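May, evening, after the late shift

I came home at half past nine and my feet were complaining, so I made tea and sat down to write before I forget how the day was.

It is now two months that the sorting at Dundley is done by the new line. Before, we were standing on both sides of the long belt, and every returned coat, skirt and pair of trousers went through our hands. Now the arms take them from the belt and lay them into the grey boxes. In the morning the board showed 742 pieces by the first break. On my best day with the old belt I did 600 in the whole shift, and I was proud of it for a week.

The work is lighter for my shoulders, I must admit this. But it is also more quiet, and I am not yet used to it. There were 29 of us on the belt and we talked all day, about children, about soup, about who was going to leave. Part of the people went to the Grarside depot and part took the money. Those who stayed are divided between repairs, the steaming room and what the office calls "teaching". I am in teaching. The Bradport bus is half empty at six in the morning and I can always choose my seat.

Teaching means that we do with the hand gripper what the arms should do later. It is slow, and the first weeks I had pain in my thumb. A shirt is easy. Padded jackets are the worst, everybody agrees on this. They are slippery, they swell up again when you let go, and you cannot find where the sleeve begins. With my fingers I would fold one and not even look at it. With two blue pads I must think like a beginner, and I have handled clothes since I was nineteen.

The manager from Nikolaidis, the firm that sold us the line, told us that our hands know more than the drawings do. It was kindly said. I would like to see it also in the wages, and I will ask in the meeting, if my courage stays.
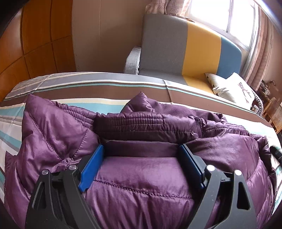 The purple jacket on the striped sheet, between the blue pads.

I looked at this one for a long time tonight. I would begin at the collar, I think, and leave the zip for later – but my colleague on the early shift always begins from the bottom, and her piles are straighter than mine.

Tomorrow I must take the other shoes and bring back the borrowed umbrella. The rice is finished too.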